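Progress report on the handheld gripper cell, Marar project
To: Amra Dervishi, Skornine
31/01/2019

Hi Amra,

You asked for something short on where the cell stands and where the maintenance money has gone, so I'm writing this the way I'd tell it to you over coffee. The quick version: the pair of grippers is back in service, the table is sorted, and I still have one nagging problem with cables that I'll get to.

First the table. We now work on a white foam board laid over the wood, and I'm very happy with it. The tracking behaves better than it did on bare wood (glare, I think, but I haven't proved that) and when the board gets chewed up we just swap it.
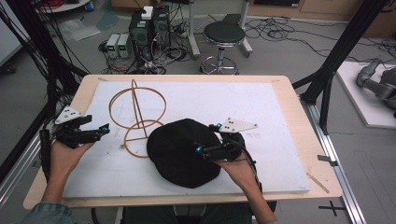 The marker plates took more of my time than I'd planned. Each gripper carries its own, and if one shifts even a little on its mount, every pose from that hand is off and you don't find out until you replay the session. I lost most of a week in August that way! I've since put a drop of thread locker on all the plate screws and written a check into the start-up sheet. Bring both grippers together over the board, look at the numbers, and if the gap reads wrong, stop and recalibrate. We log the result in Zoro, and the last 100 checks are in there if you want to browse.

Cables are the nagging problem. The one on the right gripper has been replaced twice now, both times for a break close to the connector. I'd like to try a softer cable with a proper strain relief, and Lallano has quoted us for 4 of them, which would cover both hands and leave two on the shelf. The floor behind the table needs a tidy too, and yes, I know I said that last time. 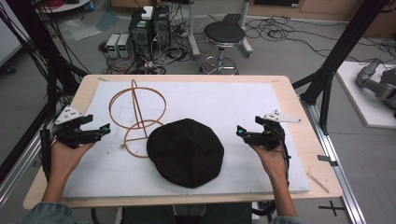 We cycled the jaws 3000 times after the rebuild before I let anyone collect with them, and then went over the linkages by hand. I was mostly after play in the bushings. The left gripper was fine. The right one had a little slop in one joint, so I changed that bushing and ran the whole set over again, which I admit was a boring afternoon.

Soft things are still the best test I have for the fingertips. A rigid part will hide a misaligned pair of tips, but fabric slides right out if they don't meet square, so I've added gloves and caps to the regular checks. 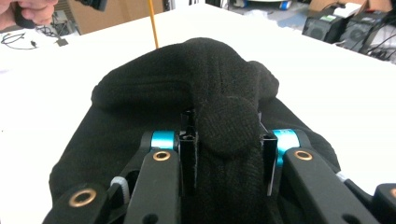
Spending for the period comes to $3728, nearly all of it parts. The Lallano cables aren't in that figure, and I'd need your OK before I order. Next up for me is a second set of fingertips, then getting the start-up check down to something a new person can do without me standing there.

Call me if any of this is unclear. I'm at the bench most mornings.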